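Moving to a Smaller Place, Part Two

I said last time that I would write about the actual move once I had slept. The apartment in Gristen is 500 square feet. The house in Clulville was a good deal more than twice that, and I had lived in it long enough to fill every closet and both sides of the garage.

The first mistake was starting with the books. Everyone tells you to start with something easy, and I thought books would be easy. They are not. I spent most of a week sitting on the floor reading old paperbacks and putting them back on the shelf. My sister-in-law, Rodica Tudose, finally came over and told me to do the kitchen instead. A kitchen is much simpler. You either use the pan or you don't.

We got through the kitchen in one afternoon. I kept one set of dishes for four people, two pots, a skillet and the good knife. The bread machine went to Seul-gi Ha down the street, along with the big roasting pan and a box of jars. I had forgotten I owned a second colander.

After that I went back to the books with a rule: 32 could come with me and the rest had to go. I picked the number by measuring the shelf in the new living room and laying books along the tape. I ended up cheating by eight, and those are in a bag in the hall closet until I decide. The library in Jornwood took most of the others. They only accept donations in the morning, and you have to bring them in grocery bags, no boxes, so call first if you plan to do the same.

Furniture was harder because of the stairs. The new building has a narrow turn at the second landing, and the sofa was never going to make it. I sold it to a young couple who came with a borrowed truck. The dining table went too. I had it for a long time and I did mind seeing it go, but it seated ten and I cannot remember the last time I had ten people over.
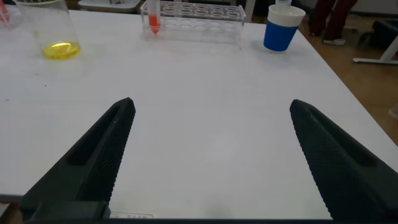 White tabletop, light brown wood floor.

I hired Kokkinos for the heavy part of the move. They quoted me 800 dollars and that is what I paid, with a tip on top. Two men, a medium truck, done before lunch. They wrapped the mirror without being asked. My one complaint is that they stacked everything in the bedroom, so I had to climb over boxes to find the sheets that night. Label your boxes on the side, by the way. I wrote on the tops and then could not read any of them.

The first two weeks I kept looking for things I had given away. Mostly small things - the good scissors, a funnel, the step stool. I bought another step stool. The rest I have managed without.

What I like so far is the cleaning. I can do the whole apartment in the time it used to take me to do the upstairs. The heat comes up from the neighbors below and I have hardly touched the thermostat. What I don't like is the laundry room, which is in the basement and has two dryers, one of which runs cold.

I still have a storage unit with my father's tools in it and some boxes of photographs. The lease on the unit runs through May. I plan to sort the photographs first and scan the ones my cousins want, and I will write that up when it's done. If anyone has used a scanner that handles slides and doesn't cost a fortune, please leave the name in the comments.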